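Floor Day at Itodden

Filed under: The Building, Housekeeping, Complaints (Mild)

Everyone who visits Itodden says something nice about the floor. It is a glossy floor, somewhere between green and gray depending on who you ask and what the lights are doing, and visitors stand on it and admire it with their shoes on. Then they go home. The floor stays with us, and so does whatever was on the shoes.

When we moved over from the Amton building we left behind a carpet the color of old oatmeal. I never once thought about that carpet. It could have swallowed a whole box of crackers without changing expression. A shiny floor has no such discretion. One crumb near the partition can be seen from the balcony, and the people on the balcony will let you know.

So on Tuesday the vacuum came out again, and this page is the record. 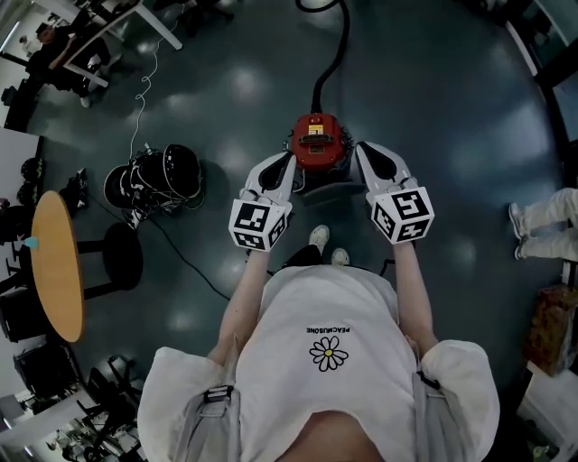
I should say a word for the vacuum, which has been with us longer than most of the chairs. It came over from Amton in the same load as the coffee maker and a ficus that didn't make it. It is red, it is stubborn, and it follows you the way a suitcase with a bad wheel follows you through an airport. You pull, it considers the matter, and then it arrives all at once against your ankle.

There was a stretch last January when we tried to replace it. Szénási, who did our floor, sent over a pamphlet on care and maintenance that ran to 14 pages and recommended a dust mop as wide as a doorway. We bought the mop. It did a lovely job of moving the dust from one side of the room to the other, where it could be enjoyed by a new group of people. The mop now lives behind the supply shelves and the vacuum has its old job back.

The pamphlet also recommended Koron, a floor polish that smells like a pear that went to business school. We used it twice. The shine went up noticeably, and so did the number of people walking with their arms out for balance. We've since gone back to plain water and low expectations.

As for the room, it has a lot of floor in it, 1000 square feet in the open part alone, and that's before you get under the balcony where the real dust lives. The architect was very keen on openness. You can hear a stapler from anywhere. You can also watch somebody else vacuum from a comfortable height, leaning on the rail, and this has turned into the second most popular spot in the building after the kitchen.
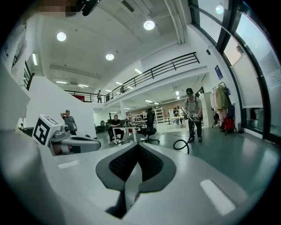 The big room, with white walls, round lights and the balcony. Good attendance upstairs.

Those ceiling lights deserve part of the blame. They look very handsome up there and they bounce right off the floor, so that every scuff gets its own spotlight. I have spent good minutes scrubbing at a bright patch near the wall before working out that I was trying to clean a reflection. I'm told I'm not the only one, though nobody else has owned up in writing.

Floor day has 2 rules, both taped inside the supply closet door. The first is that chairs get moved, not steered around. The second is that whoever unrolls the hose rolls it back up. The first rule is followed pretty well. The second has been broken every time since it was written, including by the person who wrote it, who had a call.

The hose is the trouble. Left to itself it remembers being coiled and wants to be coiled again, only somewhere less convenient. You straighten it out, turn your back to move a chair, and it has gone into a loop wide enough to step in. The handle, meanwhile, is never on the side you left it. I'd guess half of floor day is vacuuming and the other half is negotiating with the hose.

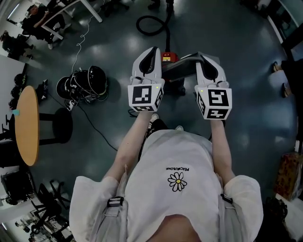
Black handle, red vacuum, and the hose in its preferred shape.

Next floor day is whenever the crumbs by the partition get mentioned again. Please push your chairs in before you leave, and if anybody has seen the narrow attachment for corners, it was last known to be on top of the fridge.

14 comments on this page are waiting for approval. Most of them are about the ficus.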